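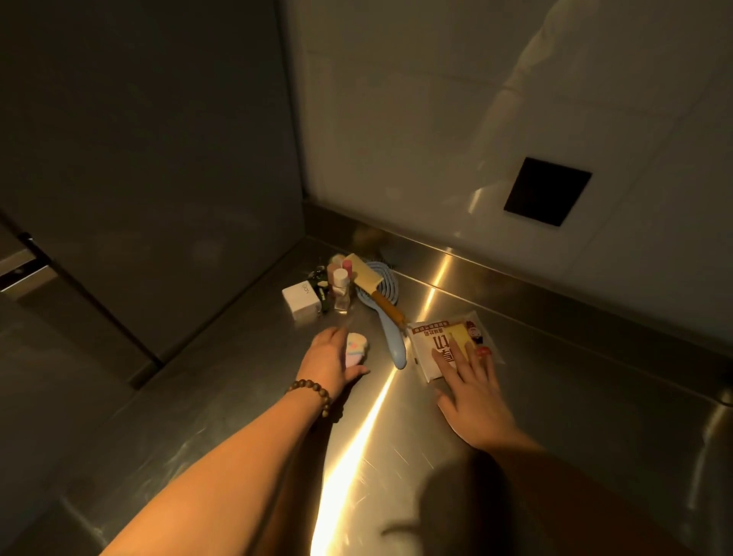

*Section 6: Recording a hand-shown task. Written by Fotini Karamanlidis, checked by Wojciech Pawlak. Mellov set-up guide, revised November 14, 2020.*

This section covers tasks shown to Mellov with the bare hands while the head camera records. For tasks shown with the hand controllers, see Section 4. The worked task is "sort small items on a counter", with toiletries and packets as the items.

## 6.1 Before recording

1. Fit the head camera and tighten the rear strap. The camera must not shift when the wearer looks down.
2. Stand square to the counter. Both forearms should enter the view from the lower corners when the hands are working.
3. Start Button on the tablet and choose **New task > Hands only**.
4. Type the task name. Use the same spelling for every take; Button treats "Sort items" and "sort items" as two tasks.
5. Hold both hands flat over the counter, fingers spread, until the hand outline on the tablet turns green.

> **Note:** A bracelet or watch may stay on if it was on during step 5. If it is put on or taken off later, repeat step 5.

## 6.2 Lighting and shiny surfaces

Brushed steel reflects lamps and windows as long bright streaks. A streak across the work area can hide the edge of a clear packet.

1. Open **View > Glare**. Areas too bright to use are shown in red.
2. If red covers any item, move the item or the lamp. Do not lower the camera exposure, as this darkens the hands.
3. Leave fine scratches and smudges alone. They do not affect tracking.

## 6.3 Recording a take

1. Place the items towards the back of the counter. They may lean on or overlap one another.
2. Press the foot switch once. Wait for the tone.
3. Pick up or move one item at a time. The other hand may rest on the counter or steady a second item.
4. When handling a flat packet, press it with the spread fingers before sliding or lifting it. Xenos, the playback module, reads this as a contact point.
5. When handling a soft item such as a sponge or pouch, close the fingers over it from above. Do not squeeze more than is needed to hold it.
6. For long-handled items, grip the handle. Brushes lying under other items should be left until the items on top have been moved.
7. Withdraw both hands from view and press the foot switch again.

Record 15 takes of each task. Change the starting layout between takes. Printed packets may face any direction, including upside down to the wearer.

> **Caution:** Close the caps of all bottles before recording. Xenos repeats the hand path at the recorded speed and does not detect an open cap.

## 6.4 Checking the takes

1. Open **Takes** and play each one at half speed.
2. Delete any take in which a hand leaves the view while holding an item.
3. Where one item hides another, mark the hidden item with **Label > Partly hidden**. Do not guess its outline.
4. Press **Send to Xenos**. The status changes from *Waiting* to *Learned*.

If the status stays at *Waiting*, restart Button and send again. Takes already sent are skipped.

## 6.5 First playback

1. Clear everything from the arm's reach that is not part of the task.
2. Set the speed to **Slow** and keep one hand on the stop control.
3. Run the task with the layout used in the last take.
4. If the gripper closes beside an item, stop the arm and repeat step 5 of 6.1 before recording new takes.

Faults that persist after a second set of takes should be reported to Gollska support, with the task name and the log file from **Help > Save log**.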